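Ticket 413
Queue: Lab bench / capstone teams
Team: Grekton (kitchen sorting project)
Opened by: Joana Magalhães
Assigned to: Houshang Arabzadeh
Priority: Normal, raised to High after second entry
Status: Pending verification
Subject: Arm stops with joint following error on moves toward the plate

Initial report (Joana Magalhães)

Pick-and-place script aborts partway through the move from the home pose to the plate approach pose. Controller reports a following error on the wrist joint and drops to hold. No collision heard, no contact with the table. The fault clears from the pendant and the arm can be jogged by hand afterward. Script is the same revision we demoed in January. The only changes since then are a new approach height for the plate and a new speed setting (60 percent, was lower).

Steps to reproduce:
1. Power up, home the arm.
2. Load the kitchen layout file.
3. Run task "fruit_to_plate" in loop mode.
4. Wait. Fault shows up somewhere in the first 53 cycles. It has never completed the full set.

Expected: arm finishes the set and returns home.
Result: hold state, wrist joint flagged, log stops mid-cycle.

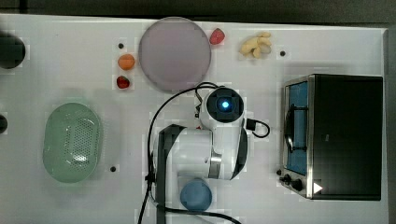 Layout file for this task was last edited by Gaspard and matches the bench as of this ticket. Object positions are measured from the table marks, not from the arm base. The plate target sits ahead of the wrist and to its left, with one strawberry at the plate's upper right and the other in the column left of it, under the orange fruit. The toaster oven on the right is entered as a keep-out volume with its full top surface. The colander is entered as an obstacle only and is not a target in this task. Ginger root is in the file as a distractor and should be ignored by the picker.

Comment (Houshang Arabzadeh)

Please attach the controller log, not the script log. The script log only tells me the connection was lost. Also confirm whether the payload value was updated after the gripper swap. A wrong payload value will give you this error at higher speed and nothing at low speed.

Comment (Joana Magalhães)

Controller log uploaded to the team folder. Payload was updated. I checked it on the pendant and in the startup file, and both agree.

Comment (Houshang Arabzadeh)

Log reviewed. Torque on the wrist joint climbs over the last part of the rotation before each fault. It does not spike. A spike would suggest contact or a bad waypoint. A slow climb suggests something pulling against the joint. Two things to try, one at a time:

a) Return speed to the January value and run the set.
b) Leave speed at 60, re-dress the camera cable with more slack at the wrist, and run the set.

Do not do both in the same run.

Entry (Gaspard Langlois)

Did (a) first. Fault still occurs, later in the set. Speed affects when it happens but does not remove it. Speed put back to 60.
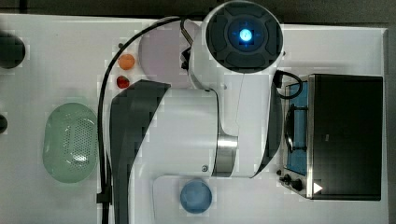 Started (b). The cable clamp position was never written down by last year's team, so there is no reference value to go back to. I moved the clamp toward the base and left a larger loop at the wrist. Jogged the joint by hand to both ends of its range with the camera on. No tension felt at either end. Ran the set in loop mode after that. Result: 2 faults in the first run, none in the second run. Layout and script unchanged between the runs.

Comment (Elba Pereyra)

Was the arm cold for the first run? We log a higher friction estimate on the first run of the day with this unit. Team Zastari saw the same thing on their arm and now runs an unloaded warm-up before any scored attempt.

Comment (Gaspard Langlois)

Yes, cold start. No warm-up. I will add one and repeat.

Entry (Joana Magalhães)

Separate issue found while testing, recording it in this ticket until Nuno decides if it needs its own. With the camera cable unplugged, the vision node does not report an error. It keeps serving the last saved picture, and the planner accepts it. The arm then goes to the old strawberry position. Reproduced on every try. Suggested fix: reject any picture older than the current cycle.

Comment (Nuno Matos)

Open a separate ticket for the stale picture problem and tag it Safety. Until it is fixed, nobody runs loop mode without a hand on the stop button. For the following error, I want to see the following before closing:

- warm-up added to the startup script
- clamp position measured and written in the bench notebook
- three complete sets at 60 with no fault, same layout
- controller log from each set

Leitão has the bench on Sunday. Leave the speed setting and the layout file as they are and put a note on the pendant.

Entry (Gaspard Langlois)

Warm-up added. Clamp position measured and entered in the notebook. First of the three sets complete, no fault, log uploaded. Peak wrist torque is down compared with the original log. Remaining two sets to follow when the bench is free.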